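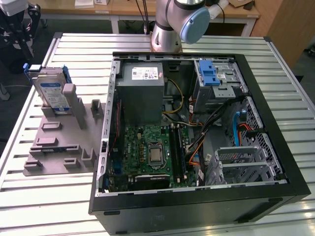 June, workshop notebook, 8.15 am

Second go at the rear headroom question on the Drusitz hatch. The brochure says an adult fits in the back "in comfort". Whoever wrote that has either never been an adult or never been in the back.

Set the front seat for our usual tall driver and climbed in behind. Hair touches the roof lining if I sit up straight, so I slouched like a teenager, and then my knees were in the seat back. The Manalo saloon, same platform supposedly, gives me a flat hand of clearance in the same position. The roofline on the Drusitz starts dropping right above the rear passenger's forehead. Very handsome from the pavement.

Measured with the headform as well, in case it was just me. It was 20 mm worse than the saloon on the left and 2 mm better than that on the right, so either the car is crooked or our jig is. I know where my money is. Jig to be checked before anyone quotes these numbers upstairs.

10.40 am

Jig was crooked. Clamp on the right foot had slipped. Redid both sides and they now agree. Still 20 mm down on the saloon.
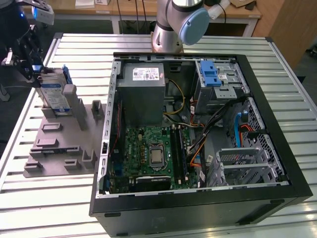

Tried the Celuvia cushion next, the thin one. Drops the hip point nicely and you gain enough height to look out of the window. You also feel the seat frame after a few minutes, and by the end of the trip to Grurico and back for the trim clips I had stopped caring about headroom altogether. They want 200 for the sample, and they won't quote for production under 1000 sets. Told them we'd think about it.

Boot is fine, by the way. Up to two big suitcases with the cover on, and the lip is low. Perhaps put the passengers in there.

To do: repeat with the sunroof car (expect worse), new clamp for the jig, return cushion, find out who has the long steel rule.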